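Subject: Re: [dosby-challenge] Eligibility of previously published designs, and board shipments
From: Dosby Developer Challenge, Program Office
To: dosby-challenge
Date: May 14, 2025

Dear participants,

The Program Office has received several messages on the points raised in the post quoted below. As the answers affect all entrants, they are given to the full list. Please read them together with the challenge rules, which remain in force except where this message states a change.

> We are a team of two and registered in March under the
> Sensing and Control category. Before we go further we would
> like clarification on three matters.
>
> First, part of our firmware was released under an open
> license last year, as a library for an older board. The rules
> say that entries must be "original work prepared for the
> challenge." Does reuse of our own library disqualify us?
>
> Second, our Vustau board has not arrived. The tracking page
> has shown the same status since the label was created. Other
> teams on this list seem to have had theirs for some time, and
> we are concerned about being at a disadvantage.
>
> Third, the rules refer in one place to the "project page" and
> in another to the "final report." Are these the same document,
> or are we expected to submit both?
>
> We would be grateful for a reply to the list, as we suspect we
> are not the only ones asking.

1. Reuse of earlier work

An entry may include code, schematics or mechanical designs that were published before the challenge opened, provided that the entrant holds the rights to them or that their license permits such use. The requirement for original work applies to the project as a whole. Judges will score only the portion completed after registration, and they can do so only if that portion is clearly marked.

Entrants who rely on earlier work should therefore add a section titled "Prior Work" to the project page. The section should name each component, link to its source, state its license and describe what has been changed. A short paragraph per component is sufficient. Entries that omit the section will be returned once for correction. If prior work is discovered after judging has begun and has not been declared, the entry may be removed from consideration.

Standard vendor libraries and the Fekis toolchain need not be listed.

2. Board shipments

The Program Office approved 1,887 hardware requests. The first shipment covered 1,000 boards and left our distribution partner, Châu, on schedule. The remaining requests were held while a revised power connector was fitted. These boards have now been released, and affected teams will receive a new tracking number by email. The old number should be disregarded, as it will not update.

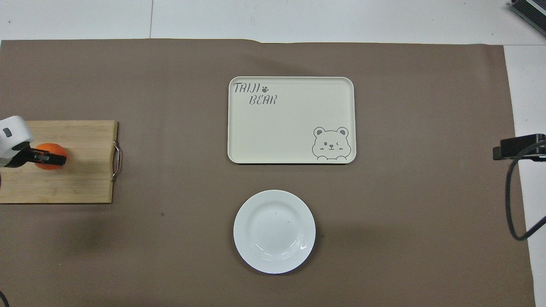 Will teams in the second shipment be given additional time?

Teams whose board was part of the second shipment will receive 22 extra days, counted from the published closing date. The extension is applied automatically to the team account and no request is necessary.

The extended date will appear on the account page under "Submission Window." Teams that received a board in the first shipment keep the original date, including teams that have since asked for a replacement. Where a replacement was issued for a confirmed hardware fault, the team leader may write to the Program Office with the replacement number, and the case will be reviewed individually.

Please note the following differences between the two board revisions:

The revised board uses a locking power connector. The mating cable is in the box. Cables made for the earlier revision will not fit and should not be forced.

Pin assignments on both expansion headers are unchanged.

The revised board ships with a newer bootloader. Projects built with an earlier release of the Fekis toolchain will compile, but uploading will fail with a version error until the toolchain is updated. Owners of the earlier revision may update as well, although they are not required to do so.

Judges have been informed of both revisions. Neither one carries any advantage in scoring.

3. Project page and final report

The two terms refer to the same document. The wording in the rules was carried over from an earlier edition of the challenge and will be corrected. Entrants are asked to submit one project page, which must contain a summary, a parts list, wiring information, source code or a link to it, and the demonstration video. The Prior Work section described above is added where it applies.

The parts list should include every item needed to rebuild the project, including power supplies and enclosures. Prices are welcome but will not be scored. Wiring information may be supplied as a schematic or as a clear table of connections. Handwritten diagrams are accepted if they are legible.

Source code hosted elsewhere must be reachable without a login throughout the judging period. Several pages now in draft link to private repositories. The submission form does not detect this, and team leaders are advised to test each link from a browser in which they are not signed in.

4. Other matters

A team may change category once before its closing date. The change is made on the account page and takes effect at once. Comments already left by mentors will move with the project.

Adding a team member is permitted up to the closing date, subject to the limit of four. Removing a member requires the written agreement of that member, sent from the address used at registration.

There are at present 2,090 subscribers to this list. Members are asked to trim quoted text when replying and to keep one subject per thread. Shipping inquiries that include a street address or telephone number should be sent directly to the Program Office, as messages posted here are archived publicly and are not edited after posting.

Technical questions concerning the Vustau board itself belong on the separate support list, where the engineers respond on working days. Questions sent to this list in error will be forwarded, but a reply may take longer.

The corrected rules will be posted to the challenge site under the same address as the current version, with the changed passages marked.

Respectfully,

Program Office
Dosby Developer Challenge

--
You are receiving this message as a subscriber to dosby-challenge.
To leave the list, send a blank message with the subject "unsubscribe" to the list request address.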